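How to Test Whether a Small Arm Is Ready for a Stacking Chore

By Chunhua Hao

Putting one thing on top of another is the part of tidying that most people assume a machine can already do. Cans go on a shelf, boxes go on a cart, bowls go in a cupboard. This tutorial sets up a bench test that answers the question for your own arm, with numbers you can compare from one week to the next. It assumes a hobby-class servo arm, a fixed table and two cubes with printed markers.

What you need

An arm with a working gripper and a calibrated base position
Two cubes with fiducial markers on at least two faces
A camera that can see the markers from the home pose
A log file or a paper sheet

I run the trials from a script called Witness, which records the marker poses before and after each attempt. Any logger that stores both will do.

Step 1. Fix the base. Bolt it down or clamp it. A base that shifts by a millimeter will show up later as a placement error and you will waste an afternoon on the wrist.

Step 2. Set the start positions. Mark the pickup spot with tape. Place the lower cube 200 mm from it, within easy reach of the arm, with one marked face toward the camera.

Step 3. Teach the approach. Bring the gripper down beside the upper cube with clearance on both sides, then close. Keep the speed low for the last 40 mm. Servo arms sag when extended, so teach this pose at the real reach and not close to the base.

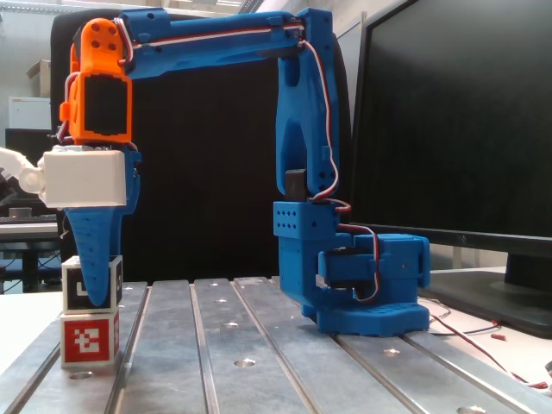 Step 4. Teach the release. Open the fingers fully before lifting. A finger that still touches the side of the cube on the way up will drag it, and the stack will be crooked even when the placement was good. If your controller allows it, add a short pause between opening and lifting.

Step 5. Run 24 trials without changing anything. Return the cube to the tape by hand each time. Do not retune after a failure; write it down and continue.

Step 6. Score each trial. I use three grades:

Pass: upper cube rests on the lower one, offset under 5 mm
Marginal: it rests, but the offset is larger
Fail: dropped, missed or knocked over

Step 7. Repeat with the lower cube rotated 14 degrees. This is closer to a kitchen, where things are rarely square to the counter.

Reading the results

An arm that passes the square test and fails the rotated one is replaying positions. It can feed parts from a fixture on a shop floor, but it is not ready for a cupboard. An arm that passes both is worth trying on real items. Start with rigid boxes, then cans, and leave bowls for last.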